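Week 6 notes: showing the robot what you want
Mhairi Gunn
Posted 25 May 2023

Right, so last week we ended in the middle of kinesthetic teaching and I promised to finish it before moving on to remote control. I talked too long about backdrivability (sorry!) and we lost the last part, so I'm putting it here and then going straight into teleoperation, which is most of what you need for the lab report.

Finishing off kinesthetic teaching

Kinesthetic teaching means you put your hands on the arm and move it through the job. The controller cancels out gravity, you push, the joints follow, and you log the joint angles as you go. I love it for single arms. A new student can get a decent pouring demonstration in their first half hour, and you feel right away when the arm is close to a joint limit, because it gets stubborn in your hands.

The bit I didn't get to was what goes wrong with it. The first thing is that you're in the picture. If your policy learns from camera images, every training image has your hands and sleeves all over it, and then at run time there's no sleeve. You can play the trajectory back afterwards with your hands out of the way and record the cameras during playback, and people do, but then the objects have to go back exactly where they were, and if the cup slips a bit differently the second time you've recorded a slightly wrong story.

The second thing is fingers. Try guiding an arm with one hand and closing five robot fingers around a sponge with the other. Now try doing it with both arms. You run out of hands very fast! For anything with two arms and dexterous hands, I'd go to teleoperation and not look back.

Also, please remember that gravity compensation depends on the payload you typed in. Two groups in April left the old tool weight in and their arm drifted up toward the ceiling the whole session. It's a slow drift, so you don't notice that you're fighting it, and then the fight is in your data.

Teleoperation: where the mapping comes in

With teleoperation you're off to the side, wearing or holding something, and the robot copies you. The hard part is the word "copies." Your arm and the robot's arm have different lengths, different joints and different limits, so somebody has to decide what copying means. That decision is called retargeting, and there are a couple of ways to go about it.

Joint mapping: your elbow angle becomes its elbow angle. Very quick, no solver needed, feels natural for big gestures. It falls apart when you want to touch something, because the same angles on a longer arm put the hand somewhere else. If you touch your nose, the robot may well touch its ear (or the place an ear would be).

End effector mapping: your wrist pose becomes its wrist pose, scaled, and inverse kinematics fills in the rest. Much better for contact. The cost is that the elbow goes wherever the solver likes, and sometimes the solver likes to put it through the table. Give it a preferred elbow posture and a penalty for leaving it.

Fingers are their own little world. I'd match fingertip distances, thumb to each finger, in place of matching angles. For a pinch, what you care about is that the gap closes when your gap closes. Angle matching gives you a lovely looking hand that never quite holds the pencil. If your robot's thumb joins the palm at a different spot from yours, and it almost certainly does, spend your calibration time there. The other four are easy by comparison.

The Vaduvex package in the lab does end effector mapping for the arms and fingertip distances for the hands. You can switch either one to joint mapping in the settings file. Please try both at least once, even if your group has already picked. Ten minutes of driving a bad mapping will teach you more than this whole section.

Calibration poses

Before any recording you hold a few fixed poses so that the software can line up your frame with the robot's. Open hand, fist, pinch, arms down at your sides, arms straight out. Hold each one still until it beeps. I know it's dull. The groups that rush this are the ones who email me on Sunday night asking why the left hand is rotated.

Check one side at a time. Raise one hand, keep the other low and relaxed, look at what the robot does, then swap. A left/right mixup is really obvious this way and surprisingly easy to miss if you move both together like you're conducting an orchestra. Spread your fingers when you check, too. A finger that lags or sticks to its neighbor is much easier to spot in an open hand.

Redo calibration whenever the operator changes. Yes, even if you're the same height!

Whose eyes?

You can watch the robot from across the room, or you can watch through its head camera. Students nearly always prefer the first at the start because it feels safer. For data, I want you on the head camera. The policy will only ever get what the cameras see, and if you're standing there peeking around the side of a box, you're using information it won't have. You'll reach confidently behind an obstacle and the policy will have no way to learn why that worked.

Senga Farquharson and I argue about this every year. She says letting the operator see more makes smoother demonstrations, and she's right that they're smoother. I'd still take the hesitant ones, because the little pause and head tilt that a person makes when they can't see is exactly what I want the robot to pick up. She'll give you her side in week 8 and you can decide.

Delay matters a lot here. When the video lags, you start doing what I call move-and-wait: a small move, stop, look, another small move. Those stops get recorded as if they were part of the task. The policy then learns to stop for no reason, and once it has stopped, what it sees looks like all the other stopped moments, so it may just stay there. If you've ever watched a trained arm hover over a cup forever, this is one of the things to look for. You can trim the idle stretches afterwards, but be careful to leave in pauses that mean something, such as waiting for a gripper to close.

Recording

We log at 20 Hz with Dutel. Each step saves the camera images, the measured joint positions, the commanded joint positions and the finger commands. Keep measured and commanded separate! When the hand is pressing against something the two don't agree, and that disagreement is the only trace you have of how hard the operator was pushing, unless you have force sensors. If you train on measured positions as your actions, the robot will arrive at the surface and rest there politely without pressing.

Vary the starts. Move the object, move the robot's starting posture, change who's driving. It's tempting to find the one layout where everything goes well and do it over and over, and you'll get a very pretty success rate on that layout.

Record recoveries. If you fumble the grasp and then fix it, keep it. A perfect set of demonstrations never shows what to do from a slightly bad position, and a learned policy will end up in slightly bad positions all the time. Small errors push it somewhere a bit unfamiliar, it makes a bigger error there, and off it goes. Some people deliberately nudge the robot during teleoperation so that the operator has to correct. I like that a lot.

What I don't want is the fumble that never gets fixed, or an episode where the operator gave up and reached for the stop. For the Plorholm set we recorded 3000 episodes and kept 2797. Most of what went out was boring: a camera that had frozen, an episode that began before the operator was ready, a cable that pulled tight partway through. Look at your episodes the same day, while you still remember what happened. Labeling failures a week later is guesswork.

Floor habits

Short list, and I'll be strict about it.

One person drives, one person holds the stop and does nothing else. No phone, no chatting to the driver about lunch.

Agree on the words before you start. We use "live" and "off." If I hear "okay" used for either one, I'll make you start again.

Walk the cables before you go live. Arms that swing wide will find a loop of cable sooner or later, and so will your feet.

Bring the arms in to a neutral posture before you hand over. The next operator's first pose should be near the robot's current one, or you get a jump at the moment the link comes up. Vaduvex ramps in over two seconds, so that gives you a bit of forgiveness, but don't lean on it.

Take breaks. Driving is tiring in the shoulders, and tired operators let their elbows sag, which goes straight into the data.

For the report

Pick one task from the Shehu sheet. Tell me which mapping you used and why you chose it, show me one episode you kept and one you threw out, and write a paragraph on what the operator knew that the cameras didn't. That last paragraph is where most of the marks are. Bring plots of commanded against measured position for at least one joint, with units on the axes, please.
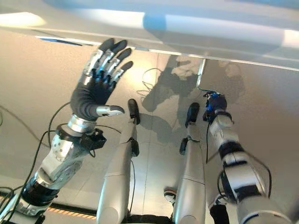
If your plots come out with the two lines sitting exactly on top of each other the whole way through, you've most likely logged the same signal twice, so check that before you come and find me.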